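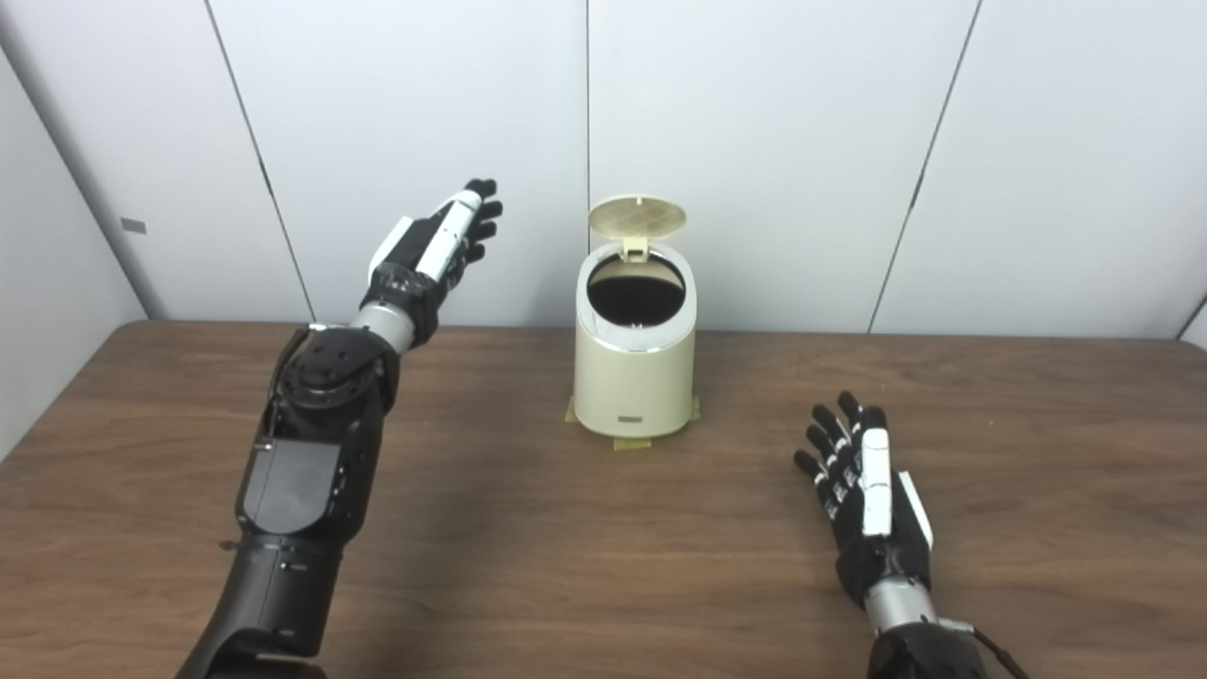
A householder in Tirnent told the town's waste survey that she had never once thought about where her rubbish went, only about which day it had to be out. Many of the replies printed at the back of the survey say much the same. One man wrote that he would sort his waste if he believed it stayed sorted after the lorry left. Another asked why glass was collected in Clorkau and not in his own street, when the two towns share a depot.

Chapter 3
Household Waste and the Town

Each of these replies raises a question that belongs to geography as much as to housekeeping. Waste is produced in a great many small places and has to be dealt with in a few large ones. The distance between the two, and who pays for it, shapes the services a town can offer.

In this chapter you will study how household waste is collected, moved and treated. You will compare two towns, Clorkau and Tirnent, which lie on opposite banks of the River Cao. You will also learn to read a collection map and to work out the amount of waste produced per person.

Key terms: residual waste, transfer station, landfill, kerbside collection, catchment.

3.1 From kitchen to kerb

Most household waste begins in the kitchen. Peelings, packaging and leftovers make up the greater part of it by weight, though packaging takes up more room. Food waste is heavy and spoils quickly, so it sets the pace of collection. Where it is collected separately, the residual waste can be left for longer.

Clorkau has a weekly food round and a residual round every 2 weeks. Tirnent collects everything together once a week. In the year of the survey, Tirnent sent 346 kilograms of residual waste per person to the landfill at Jutness. The figure for Clorkau was lower, but its lorries covered a greater distance.

Population density matters too. A lorry working through terraced streets may empty almost 1,000 bins in a day. On the farms above Tirnent the same crew spends most of the shift driving, and in November some of the lanes are closed by floods. Residents there take their bags to a shared container at the road junction.

Before you read on

Look up the collection days for your own street and one other street in your district. Note any differences in what is collected and how often. Keep your notes, as you will need them for the mapping exercise at the end of section 3.2.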